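Zarwood connector gets hourly stock import in October release

The October release of the Zarwood store connector adds a scheduled import for stock levels. The job reads an XML or CSV file from an FTP or SFTP folder and writes the quantities to the store catalog without opening the admin panel.
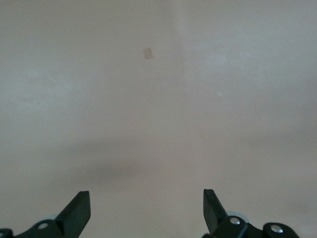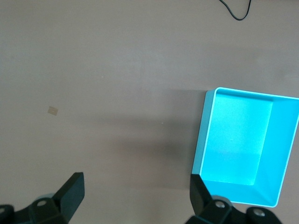

One shop running the beta at Stodham reported that the import itself was stable but that the log grew quickly, and asked for a setting to keep failed rows only. The same shop said product variants with a blank SKU were skipped without a warning, and that it had to find them by comparing exports by hand.

Both points are covered in the release. Log level is now set per job, and rows with a blank SKU are written to a separate file named after the run. The file is kept for 17 days and then removed.

Imports are handled in batches of 200 rows. A feed of over 3000 rows should be split or moved to the night queue, where the server time limit does not apply. Batch size can be lowered in the job settings but not raised. If a run is still active when the next one is due, the second run is dropped and noted in the log.

Order export uses the same scheduler. Orders placed after the last successful run are written to one file per run, in the column order of the chosen template. Templates for Lakolura and Darko are included. The Darko template does not yet support partial refunds, which are exported as a zero line with a note.

Stores on the older cron script can keep it, but the two should not point at the same folder. The script locks the file by renaming it, and the new job reads a renamed file as missing.

The update closes 159 tickets in total. It installs over the previous version, and saved column maps are carried over. Maps with custom date formats need to be opened and saved once before the first run.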